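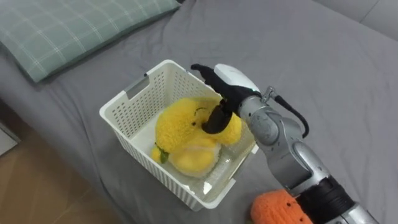

Home | Files | Notes | Licence | Contact

Lorngate Bedroom Tidying — data card

Lorngate is a set of short recordings about tidying a bedroom. The subject is small things which end up on a bed: soft toys, bottles, wrappers, socks. They are put in a basket or taken out of it.

Contents

The set has 3,435 clips from 20 bedrooms. Most clips are shorter than one minute. Each clip has one line of text in plain English, for example "take the yellow toy out of the white basket".

Things and places

The baskets are plastic, open at the top, and many have small holes in the walls. Plush toys were chosen in several sizes, because a big one fills the basket and hides what lies beside it. Clear plastic is difficult to label when it catches the light — please check these labels before you use them. Bed sheets are mostly plain.

Labels

Nesma Tahiri and Lilla Magyar wrote the labels. Ok-hee Ma read 2,000 of them a second time and corrected the names of the toys. We write "toy" when the animal or fruit is not certain.

Known problems

In eight clips the text says "box" and it should say "basket". These will be repaired in the December version.

Questions about the labels go to Meriem Chraibi. Please write the clip number in your message.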